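Chapter 6

Learning from Demonstration with Two Arms

15 min read

Chapter 5 dealt with robots that follow a programme written in advance. Every position was known before the arm began to move, and the parts arrived in the same place each time. That approach works well in a factory and badly in a kitchen. A bag of shopping never has the same shape twice, and its contents roll, slump and hide one another. Writing down a rule for each case would take longer than anyone has.

This chapter looks at a different method. A person guides the robot through a task many times, the movements and camera views are recorded, and a model is trained to produce similar movements when it sees a similar view. The method is called imitation learning, or learning from demonstration. You have already met the one-arm version in Chapter 2, where the task was to push a block to a mark. With two arms the same idea applies, but the arms must now agree on timing as well as position.

We will follow one study through the whole chapter. The Besora study was run at the Fluldale laboratory and set out to answer a narrow question: how many demonstrations does a two-arm robot need before it can move mixed groceries between a bag and a basket? The items differ in size, stiffness and colour. Some will roll if touched from the side. The bag is soft, and it changes shape whenever something inside it moves.
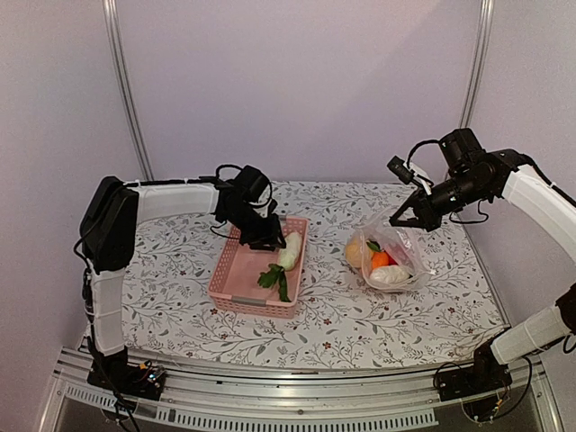

Figure 6.1 The two-arm workcell, with the basket beneath the left gripper and the bag to its right.

Look first at how the work is shared out. In Figure 6.1 the left gripper is over the basket, while the right gripper is open, above and to one side of the bag. The right gripper also carries a small camera. A camera in this position moves with the hand, so its view changes as the gripper comes closer to an item. A fixed camera gives a steadier view of the whole table but can lose sight of an item when an arm passes in front of it. Most two-arm studies record both kinds of view, and Section 6.3 compares what each one adds.

The main result can be stated briefly. The model was trained on sets of demonstrations of increasing size, up to 200. With 18 demonstrations it reached towards the correct item but often closed its grippers too early. With the full set it completed almost 15 trials in every 20, and most of the remaining failures involved the bag — either a fold was gripped along with the item, or the opening closed before the arm could reach in. Adding more demonstrations of the easy items made little difference. Adding demonstrations that began from an awkward position helped a good deal more.

That last finding matters for anyone planning a study. It suggests that the choice of starting positions deserves as much care as the number of recordings. Onuoha's rule, introduced in Section 6.4, gives a simple way to check whether a set of demonstrations covers the range of positions the robot is likely to meet.

Section 6.1 explains how demonstrations are recorded and stored. Section 6.2 covers the training step and needs only the mathematics from Chapter 3. Section 6.5 returns to the bag and asks why soft objects remain difficult. The exercises use the Edum simulator, which should be installed before you start Section 6.2.

Key terms: imitation learning, demonstration, two-arm coordination, wrist camera, starting position, coverage.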